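Looking after children's books at home

Posted 7 December 2023 by Tadhg Foley

Picture books and chapter books get read in the bath, under the bed and in the back of the car, and they wear out in a handful of predictable ways. Most of the damage can be fixed at the kitchen table in ten minutes. These are the methods I use on our own shelves and on the books that come through the school reading room at Ballaswood.

What to keep in the repair box

PVA glue with a neutral pH, a fine paintbrush, a bone folder or the back of a butter knife, baking paper, a soft white eraser, a roll of document repair tape, a few bulldog clips and two flat boards a bit bigger than an A4 page. Add one sheet of 400 grit sandpaper and one of 800. Leave ordinary sticky tape out of the box. It goes yellow within a few summers, the edges pick up fluff, and it takes the print with it when it lets go.

I used Hegedűs bindery glue for years and have lately gone over to the Rinness one, which is thinner and easier to brush into a tight gap. Either will do the job. Put the lid back on between repairs.

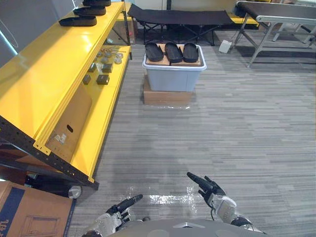
Torn pages

Lay the page flat with a piece of baking paper under it. Look at how the tear runs. Most tears in thicker paper leave two feathered edges, and they need to overlap the same way they did before. Brush a very small amount of glue along the feathered part, close it up, put a second piece of baking paper on top and press with the bone folder. Shut the book and leave it under a weight overnight.

For a clean cut with no overlap, use document repair tape on the side with less printing. Cut the tape slightly longer than the tear and trim it at the page edge.

Lift-the-flap books

Flaps nearly always fail at the fold. Cut a strip of thin Japanese paper or plain bond as long as the flap and as wide as your little fingernail. Fold it down the middle. Glue half to the back of the flap and half to the page, and keep the flap open while it dries. If the flap has gone missing altogether, trace the opening, cut a new one from light card and let the child draw what was underneath. Ours has had a purple wombat in it since Easter.

Loose pages in a paperback

If one page has dropped out, run a thin line of glue down the spine edge of the page, slide it in as deep as it will go and line it up with the top of its neighbours. Clip the spine between the boards.

If a whole section has come away, the old glue needs to come off first. Pádraig Dolan's The Kettle Pirates is a good test of patience here. It runs to 276 pages on a narrow glued spine, and the middle drops out of every copy I have handled. Peel off whatever glue lifts easily, then rub the spine edge of the loose section lightly with the 400 sheet so the new glue has something to hold.

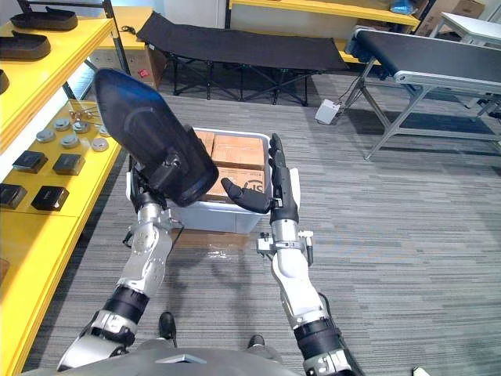

Brush on one coat, wait until it feels tacky, then brush on a second and press the section home. Wipe any squeeze-out before it reaches the fore-edge. Leave it clipped for a full day. A chapter book handed back to an eight-year-old after an hour will be in two pieces by bedtime.

Grubby covers and edges

Laminated covers can be wiped with a cloth wrung out in warm water and one drop of dishwashing liquid. Dry straight away. Matte covers mark easily, so use the eraser and nothing wet. Crayon on a glossy board book comes off with a little baby oil on a cotton ball, followed by the soapy cloth.

For dirty page edges, hold the book tightly shut and stroke the 800 sheet along the edge in one direction. Two or three strokes is usually enough. Brush the dust away before you open the book, or it will end up in the gutters.

Chewed corners on board books can be tidied with the same paper. Press the layers back together with glue, clip until hard, then round the corner off.

Wet books

Stand the book on end with the covers slightly open and put paper towel between every ten pages or so. Change the towel when it feels damp. Keep it in moving air and away from the heater, which cockles the pages. Once it is just barely damp, finish it flat under the boards.

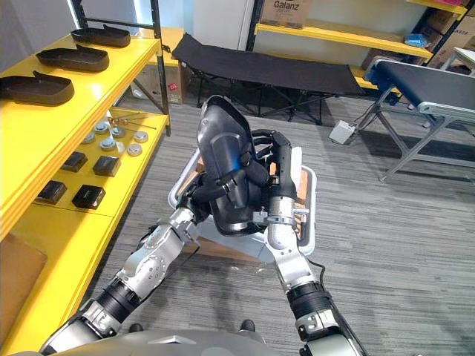 Coated paper is the hard one. Glossy pages stick together as they dry and won't come apart cleanly afterwards, so they need to be separated while still wet. If you can't get to it the same day, seal the book in a freezer bag and freeze it. It will keep there until the weekend.

Shelving

Big picture books lean, and leaning is what splits the joints. Store the tall ones flat in low piles or face-out in a trough shelf. Chapter books are fine upright as long as you can slide one out without tugging at the top of the spine. Keep shelves off outside walls if you live somewhere damp. We lost most of a set of the Zalgate Mysteries to mould one winter, on a shelf that was hard up against the laundry wall.
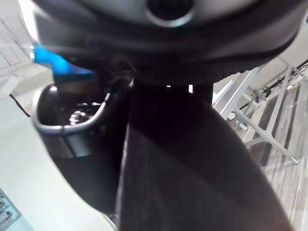

Should I cover new paperbacks with clear contact?

It depends on how long you want the book to last. Contact makes a cover tougher and wipeable, and for a school reader that is worth having. It can't be taken off again without wrecking the cover, so for a signed copy or a gift use a loose plastic sleeve, folded over at the flaps and taped only to itself.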